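tollstead-fingers

Comparison set for two finger designs on the Karna hand-held gripper

Status: usable, labels frozen in August. Maintained by Liliana Testa.

Summary

Paired demonstrations of the same tabletop tasks, recorded with two sets of fingers on one hand-held gripper. Set A is the stock Koteck finger with a soft pad. Set B is the rigid block finger drawn at Tollstead, with a flat inner face and no pad. The camera, its mount and the trigger are the same for both sets.

The set was made to decide which finger to keep for cable and connector work. It is small, and it was not made for training a policy from scratch.

Contents

episodes/a/ – 40 episodes, Set A
episodes/b/ – 40 episodes, Set B
calib/ – intrinsics and finger width tables, one per set
labels.csv – one row per episode
splits/ – the 14 held-out episodes used in our own comparison
tools/ – reader and the width conversion script

Each episode holds the wrist camera video, a width log and a pose log. The three share one clock. Width is given in millimeters between the inner faces at the tip. Do not compare raw encoder values between A and B. The rigid finger closes at a different encoder reading, and the conversion tables in calib/ exist for this reason.

Labels

outcome: one of ok, slip, miss, abort
grasps: number of closures before the object left the table
finger: a or b
task: plug_lift, strip_push, cable_route
operator: a two-letter code
note: free text, often empty

Slip means the object was held and then lost before the operator opened the trigger. Miss means the fingers closed without holding anything. Cases where the finger pushed the object away before closing are also labeled miss, with "push" in the note. If two labelers disagreed, the stricter label was kept.

Recording

Camera: fixed to the gripper body, looking out between the fingers. Exposure and white balance are locked per session.

Trigger: spring return, read at 100 Hz. Pose is logged at the same rate.

Operators were told to start with the fingers open and the object in view, and to hold still for a moment before moving in. Early episodes in Set A do not always follow this. Trim on the width log if you need a clean start.

Known differences between the sets

Set B takes up more of the lower image than Set A. A detector tuned on A will sometimes report the finger tips in B as objects. Use the mask files in calib/ or crop the lower corners.

Set B has no compliance. When the tip touches the table the whole gripper tilts, and this shows in the pose log as a short pitch change. Set A absorbs most of it.

The stock pads were replaced once, partway through plug_lift. The change is marked in the note column. We saw no step in the width data after it, but the check was brief.

Tasks

1. cable_route. Pick up a free length of cable and lay it along a taped line. Slips in this task are mostly at the turn.

2. strip_push. Move a power strip sideways with the fingers closed. No grasp is expected, so the grasps column is 0.

3. plug_lift. Pick up a plug lying on its side, with the cable still attached to the strip, and raise it clear of the table. Approach direction is left to the operator. A white plug on a white tabletop gives little contrast, and the shadow under the prongs is often the better cue for segmentation.
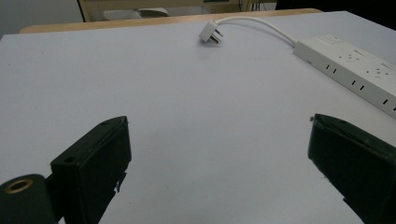 Reading the data

Run tools/read.py with the path to an episode folder. It returns frames, width and pose resampled to the video rate. Pass --raw to skip resampling. Paths with spaces fail on the current version.

The Fabbri viewer opens the episodes but ignores the width table, so its width plot is wrong for Set B.

Open items

– second labeler pass on cable_route, Set B
– pitch correction for table contact
– padded version of the block finger, not yet recorded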